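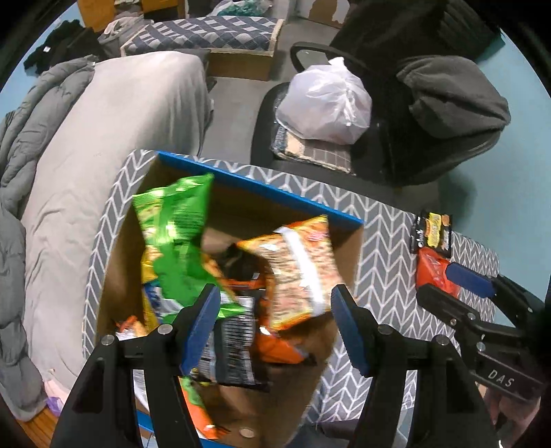
工单 613
提交渠道:网页表单
分类:零食订阅箱 / 装箱与破损
状态:已关闭(客户保留意见)
涉及产品:Cilen 混装零食箱,Nadatcombe 仓发货

客户首次留言,星期二上午 9:40
箱子收到了,外面看着还行,打开以后我不太满意。你们页面上写“分层装箱,袋袋完整”。我没看出哪里分层。绿色那袋立在一侧,橙色和米色相间的那袋斜靠着,两袋中间的阴影里还夹着一袋深色的,黑白印花的和一袋橙色的在下面,橙色那袋是皱的。我想知道两件事:这算不算你们说的分层,皱成这样里面碎没碎由谁负责。

客服回复,11:15
您好,感谢反馈。零食袋多为充气软包装,运输途中会有轻微移位,属于正常现象。建议您先检查封口是否完好,如封口完好可放心食用。

客户,11:32
“正常现象”这四个字我上一箱就收到过。我没问能不能吃,我问的是碎没碎、谁负责。另外请不要再发那段充气软包装的说明,我已经能背了。

客服回复,13:05
非常抱歉给您带来不便。请您协助做以下排查:
一、将箱内零食全部取出,放在平整的台面上。
二、逐袋轻按,观察有无漏气。
三、将漏气或明显塌陷的袋子单独放置,并记录口味。
四、核对箱内清单。
完成后请直接在本工单回复结果。

客户,13:20
放哪儿?我家能放东西的就是床边那张铺灰底白色人字纹布的台子,箱子已经占掉一大块了。红色的一袋和一个带黄标签的黑色小包已经在布上,再往外掏就得往床上摆,我刚换的浅灰床单。行,我掏,但我先说好,我不认为这一步能查出什么。按一下不漏气,不等于里面是整的。

客户,14:10
结果如下。
漏气的:没有。
塌陷的:橙色皱的那袋,摸着比别的瘪,可封口没开。你们的办法到这里就判不出来了,和我说的一样。
清单:箱子里没有清单。我翻了箱底,也翻了四个折页。

客服回复,15:48
感谢您的配合。经查询,Cilen 混装箱自本季起改用电子清单,您可在订单详情页中查看。关于瘪袋,不同口味的充气量存在差异,不一定代表内容物破损。

客户,16:02
电子清单我点开了,是空白页,换了 2 个浏览器都一样。充气量有差异我愿意相信,那就请给我这个口味的标准充气量,我好对比。给不出来,这句话就等于没说。

内部备注(误设为客户可见)
客户态度较硬,建议按标准流程引导拆袋自查。电子清单空白为已知问题,Awwad 模板升级后出现,技术组未给修复时间。不要承诺时间。

客户,16:30
备注我看到了。已知问题为什么让我换浏览器去试?好吧,浏览器是我自己换的,可你们也没拦着。

客服回复,17:10
就备注显示问题向您致歉。清单已由人工导出,附在您的账户消息中。关于瘪袋,如您方便,可拆开检查。若碎片明显,我们按单袋价格补偿。

客户,星期二晚上
拆了。倒在盘子里,大约 18 片完整的,剩下的是半片和渣。我不知道你们的“碎片明显”是什么标准,按我的标准很明显。顺便一提,渣的量和我在楼下超市买的差不了太多,这点我也如实写上,免得你们说我夸大。
清单对过了,口味都在,没有少装。上午我怀疑少了一袋蓝白包装的,后来看到它贴着箱子左壁,这条我撤回。

客服回复,次日
感谢您的详细说明。已为您申请橙色一袋的单袋补偿,原路退回。装箱方面,我们已将您的意见转给 Skillalthorpe 包装组。

客户
转给包装组之后呢?上一箱的意见也转过。我去翻了旧工单,回复连标点都一样。我提几条具体的,你们转的时候请原样转,别概括:
硬一点的、小的放底下,薄脆类放上面。
袋子要么都立着,要么都平放。立一袋斜一袋,搬的时候它们会互相挤。
箱口那一圈蓝边挺好看,但我宁可你们把这份心思花在加一块隔板上。
页面上“分层装箱”这句话,做不到就删掉。

客服回复
已原样转达。包装组答复:混装箱目前由人工按重量配装,不设固定层次;隔板方案正在评估。页面文案由另一团队负责,已另开 2 级工单处理。

客户
“不设固定层次”,那页面上写的分层就是假的,这是你们自己说的,请留在记录里。“正在评估”我当作没有。
补偿收到了,金额对。退款这部分可以关。装箱这部分我不同意标成“已解决”,我没有看到任何东西被解决。

处理记录
补偿:已完成。
电子清单空白:并入 Awwad 模板问题,未修复。需要清单的客户暂由人工导出。
装箱方式:不作变更,等待隔板评估结果。
页面文案:已移交。
关闭原因:由“已解决”改为“客户保留意见”,应客户要求。

客户补充(关闭后留言)
下一箱我没有取消,先说明,这不代表我信了。到货我会先看橙色那袋放在哪一层。如果又压在下面,我就接着在这个工单里回复,请不要让我重新填一遍表单。

系统消息
本工单关闭后仍可回复,回复后将自动重新打开。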